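Soft fingers vs parallel jaw for mixed kitchen tasks

kestrel_bench
10 February 2021
I'm trying to settle on one gripper for a set of tabletop kitchen tasks: move buns from a steamer to a plate, put the lid back on, wipe the table with a sponge. Same arm and same head camera for all of it. I have two candidates here, the Girnard parallel jaw with rubber pads and the Bakalis three-finger silicone one. Controller is a Vastov running at 1000 Hz. I don't want a tool changer.

So far the silicone fingers are better on the buns and worse on the sponge. With the parallel jaw I get dents in the dough unless I turn the force down, and then the lid slips when I lift it by the rim. Has anyone used one gripper for all three?

m_oduya
What jaw opening on the Girnard? Ours tops out too narrow for anything bun sized unless you mount the fingers in the outer holes.

kestrel_bench
Outer holes already. Opening is fine. 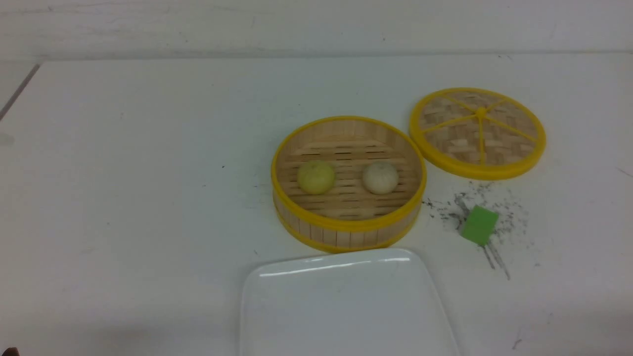
Loukia Giannakopoulos
I'd keep the parallel jaw. With the bamboo steamer open like that and the buns set toward the back wall, three fingers need clearance all the way around each bun, and the gap between the two is where you'll lose it. A jaw only needs two sides. Come in along the line of the gap and close across the bun.

The lid is a different problem. Flat on the table there isn't much for a fingertip to get under. We had the same thing at Catodberg in November with a pot cover and ended up filing the pad tips to a wedge. Wiping is easy once you have hold of the sponge. Crumbs and dark specks show up well on a white table, so the camera side should be simple.

tinplate
Disagree on the jaw. Steamed dough tears at the skin when two flat pads squeeze it, doesn't matter how low you set the force. Silicone spreads the load. I'd rather fix the sponge with a longer finger than fix the buns with tuning.

Loukia Giannakopoulos
Depends on the pads. Soft foam pads, not the stock rubber. They wear out, I'll give you that. I swap mine every 800 cycles.

tinplate
800 cycles is a lot of foam in a year. And foam soaks up whatever you're wiping.

Wai-kit Kan
Has anybody looked at the camera before blaming the fingers? A pale bun and a white plate are both low contrast. I had bad grasps for two weeks and it was depth error on the plate edge, 10 mm off. Lock the exposure and check the depth against a ruler first.

kestrel_bench
Exposure was on auto. Locked it now. Depth on the plate rim is still noisy but the buns look better. I'll order foam pads and file down a spare set of tips, then run both grippers again with the same start positions.

m_oduya
Post the force settings when you do. The default close speed on the Vastov is too fast for dough.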